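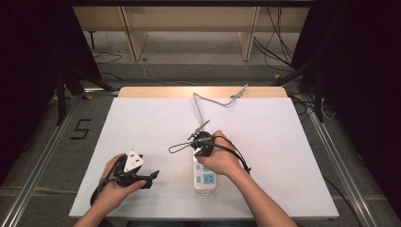
Why do some text messages go missing when you move them from an old Android phone to a new one?

Mostly because picture messages and group messages are kept in a different table from plain texts, and the restore can quit on that part while still telling you it finished.

Took me most of the day to be able to write that sentence. Notes below so we don't do this again.

22 August 2018

Job is the Erar phone swap. Everyone there is going from the old Ciridard handsets to the new ones, they want their texts carried over, and not just the last month. Their dispatch people use texts as a record of who said what to who. So "most of them came across" isn't good enough.

Tool: Jemstead, desktop side plus the little app on the phone. Same version both ends, checked. Backup files going to Kakakhel (the share, under /phones/erar/tests, don't put anything in the top folder please).

**First run**

Old handset, test account, 3353 messages by Jemstead's own count before backup. Backup fine. File looks a sane size. Copied to Kakakhel, pulled down to the new handset over wifi, hit restore, walked away.

Came back to green check mark, "Restore complete." Opened Messages, looked good. Threads there, names there. Then ran the count on the new handset: 2333.

No error. No warning. Nothing in the on-screen log past "complete". If I'd only scrolled a bit and looked at the top threads I would of signed it off.

**Things I tried that weren't it**

- Storage. Loads free on the new one.
- Bad copy. Compared checksums on the backup file, old handset vs Kakakhel vs new handset. All match.
- Battery saver killing the app halfway. Turned it off for Jemstead, wiped the messages, ran again. 2333 again, same number exactly. So not random, which was useful to know.
- Screen going off. Kept it awake, same result.
- Duplicates being merged. This was Valeriano's guess and a decent one. Jemstead has a "skip duplicates" box, on by default. Turned it off on a clean handset, no change. Turned it back on.
- Old app version on the handset. Already the same as the desktop, see top.

**What it was**

Opened the backup in a text editor (it's XML, big, the editor on the bench machine chokes on it, use the laptop). Two kinds of entry in there, sms and mms. Counted the sms ones: 2333. So every plain text made it and every single mms did not.

Which sounds obvious written down. But mms isn't only pictures! Any group thread counts as mms on these, even if it's all plain words. So do messages with a subject line, and on the Ciridard the really long ones get switched over to mms without asking. That's why it looked OK at a glance – one-to-one threads are nearly all sms and those are the ones at the top of the list.

Next question was why mms failed. Pulled the full log with the cable (not the on-screen one, that one is close to useless). Restore starts the mms part, gets a write refused, skips to the end, reports complete. Write refused because Jemstead wasn't the default messaging app any more at that point.

Android will only let the default messaging app write into the message store. Jemstead knows that, it asks at the start, "make Jemstead your default messaging app?", you say yes, it goes. Fine. But the carrier's own messaging app on the new handset pops its own prompt up a bit later, wanting to be default again. And I'd been tapping OK on it. Every time. Because it looks like every other first-boot prompt and there are a lot of those.

The sms part was done by then so all of that was in. Then the default flips, mms gets refused, green check mark.

Valeriano says he's seen the prompt come up with no tap needed if the carrier app updates itself in the middle. Haven't reproduced that. Going to assume it can happen.
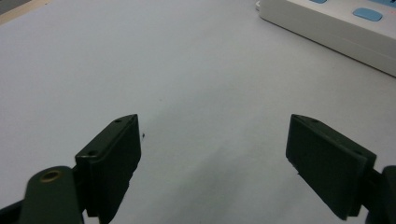

So the order matters and here's the one that worked, start to finish:

1. New handset, first boot, sign in, let ALL the app updates finish. Go make coffee.
2. Open the carrier messaging app once, clear its prompts, close it.
3. Turn off auto update in the store.
4. Disable the carrier messaging app (Settings, Apps, the app, Disable). It warns you, that's OK.
5. Airplane mode on, then wifi back on by hand. Otherwise new texts land during the restore and Jemstead as default doesn't handle them – they're just gone.
6. Open Jemstead, accept default, restore from the Kakakhel copy.
7. When it's done, check the default is STILL Jemstead. If it changed, the mms part is suspect whatever the screen says.
8. Re-enable the carrier app, set it back to default, airplane mode off, auto update back on.
9. Count.

Ran that and got the full 3353. Ran it a second time on a wiped handset, 3353 again. Good.

**But then the dates**

Scrolled right down to the bottom of the list on the good restore and there's a clump of threads dated January 1970. Only group threads.

This is a units thing. Plain texts store their time in milliseconds, mms stores it in seconds. The backup file keeps everything in milliseconds and whatever restores it has to divide for the mms ones. Jemstead does divide. Problem is the old handset had been restored once before, from an even older phone, by some other tool, and those messages were already seconds in the backup. So they got divided again and ended up back in 1970.

So it's bad data going in. Not Jemstead's fault as such. Still have to deal with it since half of Erar's handsets were set up the same way in March.

Fix for now: small script, reads the XML, any mms date too short to be milliseconds gets multiplied back up, writes a new file next to the old one. Never overwrites. It's in /phones/erar/tests/fixdates. Takes 2 minutes on the laptop. Affected 7 messages on the test handset, so not many, but with their luck it'll be the ones somebody needs.

Restored from the fixed file, threads sorted where they should. Spot checked a few against the old handset, times match to the minute. Pictures open. Group names don't carry over, only the members do, can't see a setting for it. Tell Erar up front.

**Other bits**

- Drafts don't come accross. Neither do scheduled texts. Not in the backup at all, so don't go looking.
- Blocked numbers are a separate list, separate export. I forgot on the first handset.
- Read/unread: everything came in as read. Probably what people want. Somebody will complain.
- Jemstead's backup has a "include attachments" box and it is OFF in the default profile. With it off you get the mms words with a grey square where the picture was. I've saved a profile called erar-full with it on, use that one.
- The full backup is a lot bigger with attachments. Over wifi the copy dropped once and the app didn't resume, just began again. Cable if you can find one that does data. The white ones in the drawer are charge only, I've thrown out the worst.
- After a big restore the Messages app is slow for a while, reindexing I think. Search gives you nothing during that. Leave it plugged in and check search later before deciding anything's missing.
- One thread shows up split in two, same person, once with the country code and once without. Was already split on the old handset, it just sorted differently there. Leaving it alone.

**How to count**

Don't trust the number on the Jemstead home screen after restore, it shows what's in the file and not what's on the phone. Confused me for a good while. Do a fresh backup of the new handset and compare the sms and mms lines in the two files. Must match, both lines. Write both on the job sheet, old and new, so if there's an argument later there's something to point at.

Keep the old handset powered and unwiped till Erar signs. Valeriano wants to keep the backup files on Kakakhel as well, I'd sooner not sit on other people's texts for long. Need to ask Erar what they want and get it in an email.

**Still to do**

- Try it on a handset with a really big history. The dispatch lead has over ten times what the test one has, apparently. Might have to split by year.
- See if the carrier app can be disabled by script over the cable. Doing step 4 by hand on every phone is going to get skipped by someone, probably me.
- Write to Jemstead support about the green check mark. Log attached, handset model, the step where it goes wrong. Draft is in my outbox, needs the version number filling in.
- Dual SIM units: does the restored message keep which SIM it came in on? No idea. Erar have a couple. Valeriano Barrios has one on his desk, will borrow it.
- Print the nine steps and tape them by the bench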